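Amateur League Help – Rules and Administration

Tie-break when two sides are level and one fixture was never played

Asked by Widad Farah
05/04/2020
Tags: league tables, tie-breaks, unplayed fixtures, promotion

I keep the table for a small Saturday football division and need a second opinion on how to read our own rules. The division has ten sides, home and away, eighteen matches each. Two of them, Rullbridge and Gotlow, have finished level on points behind the champions, and only one goes up.

Rule 14 reads in full:

"Where two or more clubs are equal on points, final positions shall be decided by (a) goal difference, (b) goals scored, (c) the results of the matches between the clubs concerned. A match awarded under Rule 9 shall be entered in the table as a win for the non-offending club."

Rullbridge played all eighteen of their matches. Gotlow played seventeen. Their away match at the bottom club was awarded to them in December, when the home side could not raise a team. Rule 9 gives the points to the non-offending club but says nothing about a score. Our fixture secretary at the time entered it as a 0–0 in the goals columns with three points added by hand, so Gotlow's goal difference comes from seventeen matches and Rullbridge's from eighteen.

Rullbridge are ahead on goal difference by 4. They beat the bottom club away by 5 goals, so that one result is larger than the whole gap. Gotlow say it should be left out for both clubs, or that they should be given a notional score in theirs. Rullbridge say the table is the table.

I have three questions:

Is there any general principle in football that an awarded match carries a score if the rules do not give one?

If not, can goal difference be worked out per match played?

Does it matter that the table has been published every week since December without a complaint?

I have both clubs' match cards and can supply the figures if needed.

3 answers – sorted by votes

Answer 1
Jad Haddadin
Accepted by asker

Taking your questions in order.

1. There is no general principle that fills the gap for you. Many competitions award a fixed score, commonly 3–0, but they do so because their own rules state it. Where the rules are silent, the usual reading is that points are awarded and nothing is entered under goals for or against. It is a poor rule, but it is a complete one, and it can be applied. Your Rule 14 says the match goes in "as a win". A win is a result. It is not a score, and you cannot derive a score from it.

One correction to the record: the match should not appear as 0–0. A 0–0 with three points is a contradiction on paper, even though the arithmetic comes out the same. Most leagues use a separate code such as "A–W" and leave the goals blank. Amend it now, before the final table is signed, and note the amendment in the minutes.

2. No. Rule 14(a) says goal difference. An average is a different measure, and adopting it would mean amending the rules after the event. You would also have to apply it to the whole division, including the club that conceded the match. The same applies to removing Rullbridge's result against the bottom club. Results are expunged when a club withdraws or is expelled, and your bottom club did neither. If they completed the rest of their fixtures, their record stands.

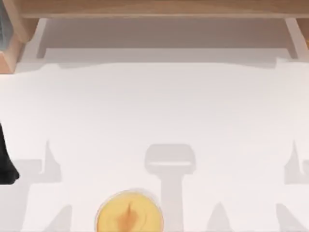 Timber beam and post

3. The weekly publication matters less than people think. A published table is a summary of results and does not create rights. What matters more is the time limit for protests. Look for a rule that says a club must object in writing within so many days of the decision. If there is one, Gotlow's objection to how the December match was treated is probably out of time. If there is none, they can raise it now, and the answer to points 1 and 2 still goes against them.

On what you have posted, Rullbridge finish second. I would send both clubs the same short letter, quoting Rule 9 and Rule 14 and stating the goal difference for each club. I would leave the merits out of it. Enclose the appeal procedure and the date by which an appeal must be lodged.

For next season, add one line to Rule 9: "and a score of 3–0 shall be recorded". Check at the same time what happens where a match is abandoned with a heavier score already standing in favour of the non-offending club. The normal wording is "3–0 or the score at the time of abandonment, whichever is the greater".

Comments on this answer

Widad Farah: Thank you. There is a protest rule, Rule 22, and it gives seven days from the match. I had not connected the two because no match took place. Would the seven days run from the scheduled date?

Jad Haddadin: Normally from the date the club was notified of the award. Use the date on the letter or email. Either way it is well past.

Answer 2
Delia Tudose

Play-off. One match on a neutral ground, extra time and penalties. We did this years ago when two teams finished level and both clubs were happy with it. Much fairer than arguing over columns.

Comments on this answer

Issa Najjar: Only if the rules provide for one. If Rullbridge are second under Rule 14 they have no reason to agree, and if they lost they would have a strong appeal.

Delia Tudose: Ours wasn't in the rules either, both sides just signed a letter.

Answer 3
Ilgın Duman

I agree with the accepted answer on the result but would add a point about the appeal.

Check who hears it. In many small leagues the people who made the award under Rule 9 are the same people who sit on the first appeal. If so, pass it to your county association at once and save a stage. They will usually want the rules as registered with them for the season in question, the correspondence on the award, and the table before and after your correction. Send the registered version of the rules. The copy on a league website is often a year behind, and I have seen an appeal succeed on that alone.

Also confirm the goal difference from the match cards and not from the running table. With a margin as small as this, one score entered the wrong way round would change the order.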